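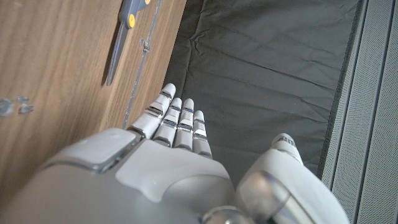
Skorura is shopping for hands again, and this time the money might really get spent.

I dropped by the shop in August, mostly to find out why Perrine Coste had stopped answering my emails. She'd been buried in quotes. Perrine runs equipment planning there, and she has until the end of the budget round to decide how many five-fingered hands the company can afford for its fabric handling line, and whether any of the old two-finger grippers get to stay.

The short version – she wants eight hands, she'll probably get five, and the first pair should be on the floor before winter.

If you've followed Skorura for a while you know it's a repair and refit outfit, covers and liners and sheet goods mostly, and that it has been slow to automate anything that wrinkles. Boxes, sure. Brackets, no problem. A limp sheet of dark cloth is another matter, and the people at the benches will tell you so at length (I got two coffees' worth of it). So the test work I watched was all about fingers and fabric, and whether a hand can get close to a sheet without making a mess of it.

What surprised me was how little of the conversation was about the hand itself. Perrine had a spreadsheet open and the hand was only one line on it. Below that came spare fingertips, cabling, a second wrist mount, training hours, and a service plan that costs more per year than my car is worth! She has 337 hours of trial time penciled in before anyone signs off on the second batch. Her boss asked for fewer. She said no, and good for her.

Two suppliers are still in the running. Grernell is the cheaper one up front, but it wants the whole order placed at once, and its spare parts ship from overseas. Zovport costs more per hand and will let Skorura buy in stages, with a loaner thrown in whenever a unit goes back for service. Perrine wouldn't tell me which way she's leaning, though she did say that "cheap gets expensive when the line is standing still," and I wrote that down pretty fast.

Prasert Klinhom, who looks after the benches, has his own list. He'd like proper tool storage at every station before any new hardware shows up, plus better lighting and a fixed place for the sheets. His whole request comes to 1,517 dollars, a rounding error next to the rest, and he's been asking for two years. I'm rooting for him. You can't plan a station around a hand that costs as much as a van and then leave everything near it to chance.

There's also the question of how much cloth actually has to go through the line to pay for it all. The plan assumes 1,201 sheets a month by next spring. Right now the benches do almost 183 a week by hand, so that's a real jump, and Prasert thinks it's on the hopeful side. Perrine says the number came from sales.

The final order goes up for approval next month. If it passes, the sister shop at Ratanaporn gets the old grippers and Skorura starts clearing floor space right away. I've asked to come back when the first pair is bolted on, and Perrine said yes as long as I bring the coffee.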